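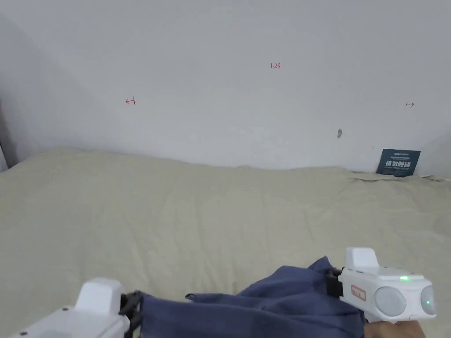 Figure 3. Fabric-covered surface against the wall, with pencil-and-paper habits carried onto the wall itself: a handwritten "1.23" in red and small arrows.

4.2 How people smooth a covered surface

We had expected, when we began this part of the study, that most of the effort in making up a bed would go into the corners, and we were a little surprised by how much of it went into the back edge instead. Of the 765 beds in the Travton records, 239 were marked by our readers as "unsettled at the wall," meaning that the cover still rose in a ridge where it met the wall. Figure 3 shows a mild case — soft creases over the whole surface, and a slightly raised ridge along the back.

Francine Kowalchuk, who trained housekeeping staff for 20 years before joining us, was kind enough to read through these records with the first author. Her feeling, which we have come to share, is that people smooth toward themselves, and so the cloth farthest away gets the least attention. Loose flaps at the far end are easily missed for the same reason.

We also asked our readers to rate wrinkles separately from ridges, and this turned out to be harder than it sounds. A shallow fold bothered some of them very much and others not at all (see Ambrosio and Ross, in the appendix, for the full wording of the scale).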